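3.2 Cloth items and folded state

The textile part of the set was put together by Naomi Mwakyusa and Farhad Rashti. It contains 108 household cloths, most of them from the Drenberg and Mfaume ranges. Gray cloths were kept in even though they are harder to separate from shadow on a pale surface. All work took place on a white surface, and each cloth was labeled by material, color and fold state. Figure 4 shows gray striped fabric against the white background.
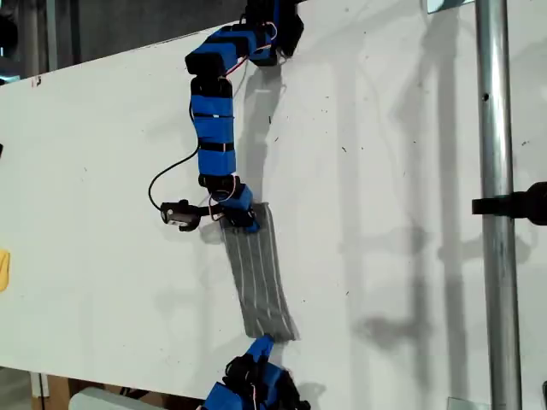

Figure 4a. Gray strip with thin, light stripes along its length, lying flat on the white board.

Fold state was judged from the visible layers. A cloth folded lengthwise shows parallel bands, and the labelers used the seams between bands to decide where one layer stopped and the next began. Shade was a second cue, as inner layers are usually darker.

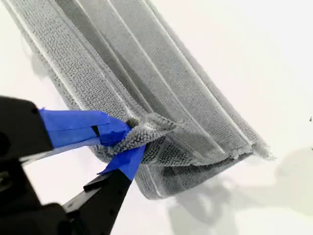
Figure 4b. Gray microfiber towel folded lengthwise, held near one corner. The fabric is bunched at the grasp point and fans out into the folded bands.

Labels of this kind were checked by Imani Were, who went through 1,056 entries. Most disagreements concerned cloths that were flat in one part and gathered in another. We gave these the label "mixed" and did not try to estimate the number of layers.

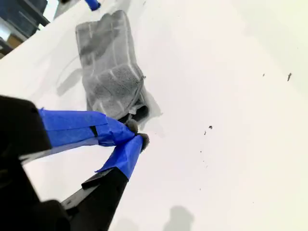
Figure 4c. Gray cloth with lighter stripes, flatter in its upper portion and bunched in its lower portion.

Mixed cloths were left out of the layer comparison in Section 3.3 but kept in the material comparison.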